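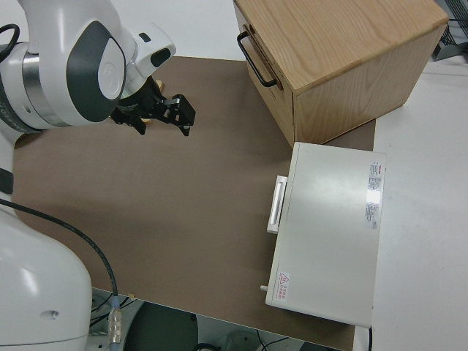
The automation laboratory at Norkulon opened its doors to outside visitors one afternoon in July, and I was fortunate to be given a place on the second tour. I have written on this blog before about industrial robots behind safety fencing. The work at Norkulon is of a different kind, and I set down my notes for readers who were unable to attend.

We were received by Liam Lenihan, who manages the laboratory, and divided into two groups. Mine had 18 people in it, most of them from local firms, together with several teachers from the technical college. Mr. Lenihan spoke for a short time on the history of the building and then took us through to the manipulation room.

The demonstration there was led by Kwabena Laryea. His team studies how a single arm with a two-fingered gripper can deal with ordinary household things: doors, drawers, handles, and small loose pieces. The arm works over a brown board set on a white table. On the day of our visit the board held a light wooden box with a black metal handle and a white appliance, similar to a small oven, with a handle of its own. Mr. Laryea explained that the two handles had been chosen with care. The handle on the wooden box is U-shaped and mounted horizontally. The one on the appliance is a white bar mounted vertically. A gripper that approaches both in the same manner will fail at one of them.

The team also uses small wooden pieces, which the arm is asked to pick up and place. I had expected this to be the simple part of the program. Mr. Laryea told us that it had taken 7 months to reach a standard he was prepared to show in public, and that the angle of the wrist had caused more difficulty than the grip itself.

We watched the pick-and-place exercise several times. The arm moved more slowly than I had imagined, and it made little noise. On one attempt the piece slipped and the operator, Ita Mulligan, stopped the run and began again without any fuss. She was asked whether a failed attempt is discarded. She replied that it is kept, labeled, and reviewed by the team at the end of the week.

Questions followed for almost 2 hours, well past the time allowed. Eamon Hayes of Clallamano, a packaging firm, asked about the cost of maintaining the gripper fingers. One of the teachers asked what training a school leaver would need to join such a team. Mr. Laryea's answer was that patience in writing things down mattered a great deal to him, and that the programming could be taught on site.

Tea was served in the front hall. I regret that I did not see the mobile platform in the adjoining room, as the other group was still inside when my train was due.

Norkulon intends to hold a further open afternoon in the fall. Those who wish to attend should write to the laboratory office, as places are limited and the July tours were both full.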